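uvovell-favours

Share 3 · Comments 5

Wedding favour ideas as a plain CSV, plus a small script that turns it into a shopping list. Started as my own notes for a reception at Alvarado, got out of hand, now lives in a repo. Updated 2023-11-08.

Quick start

Download the folder, open favours.csv in whatever you like. Excel, Libre Office, Numbers all fine. If you only want ideas to read through, stop there, you don't need the script.

If you want the shopping list:

python list.py --guests 59 --pick jam-jar

Prints how many of each bit to buy, with spares. Save it to a file by adding --out mylist.txt. No install, nothing to sign up for, just Python 3.

What's in the folder

favours.csv — the ideas, one per row
suppliers.csv — where I got quotes, see warning further down
wording.txt — tag wording, short ones that fit on a luggage label
list.py — the script
old/ — ignore, haven't tidied it

Columns in favours.csv

id: short name, lower case, hyphens. Used by the script so don't change it.
name: the readable one
kind: edible, plant, paper, keepsake or other
per_guest: how many each person gets. Mostly 1. Sugared almonds is 5 because that's the tradition.
per_couple: y if one between two is OK. Saves a fair bit on candles.
lead_days: how long before the day you can make it. Blank means no idea.
posts_well: y or n. For guests who can't make it.
allergy: nuts, milk, gluten, egg. Blank means I havent checked, NOT that it's safe. Please read that twice.
notes: free text, messy

Prices. There was a price column, I took it out. Went out of date within weeks and people were planning from it. Get your own quotes.

Where the ideas came from

My own list first, then two sources. Rarine is the stationery shop I used for tags and little boxes, and they let me copy their ideas sheet as long as it says so — so, it says so. Lernness is the crafty forum, the favours thread there. Asked in the thread, put in the ones where the poster said yes, left the rest. Rewrote everything in my own words and took usernames out.

Not in here: anything with a live animal (goldfish, really?), balloon releases, sky lanterns. Please don't send those in.

How the spares work

Script adds 3 spares to any order, whatever the guest count. Change it with --spares. For anything glass I'd go up to 5. Children count as guests unless you use --kids, which knocks them off the total for miniatures and other boozy ones and gives them the second choice instead:

python list.py --guests 59 --kids 5 --pick sloe-gin --second bubbles

If you forget --second it just says "missing" next to the kids line. Known problem, fix it when I get a minute.

Known problems

Seed packets are under plant AND paper, depends which row. Want to merge them, havent.

lead_days for fudge is too long if you ask me. Copied from the forum. Mine went grainy well before then.

Windows sometimes opens the CSV with the pound signs and accents gone funny. Pick UTF-8 when it asks.

suppliers.csv has only places that deliver to Alvarado. Rarine does post further, the others I didn't ask. Don't treat it as a recommendation, some of those I never ordered from. 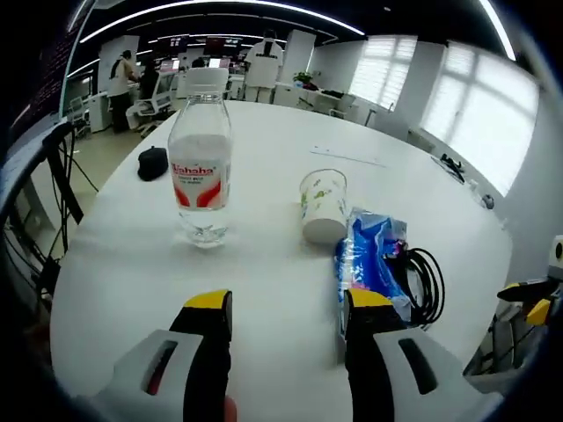 Wording.txt has no licence worries, they're all the "thank you for sharing our day" sort and I made them up or they've been going round forever. Swap the initials in where it says XX. Two lines is the most you'll get on a small tag, and check your pen on a spare one first as kraft card drinks up ink.

Sending in new ideas

Add a row at the bottom, don't sort the file, it makes it a pain to see what changed. Fill in allergy if you know it. One idea per row — "jam or chutney" is two rows. If it came off someone's blog, ask them before sending it and put the name in notes.

Things I'd like more of: winter weddings, stuff that isn't sugar, favours for evening-only guests.

Licence

Use it however you want, for your own wedding or somebody else's. If you put it on a website keep the Rarine credit in please, that was the deal.

To do

- merge the seed rows
- the --second thing
- check allergy on all the biscuit ones
- put dietry notes for vegan fudge back in, lost them somewhere in old/

Comments 5 · Share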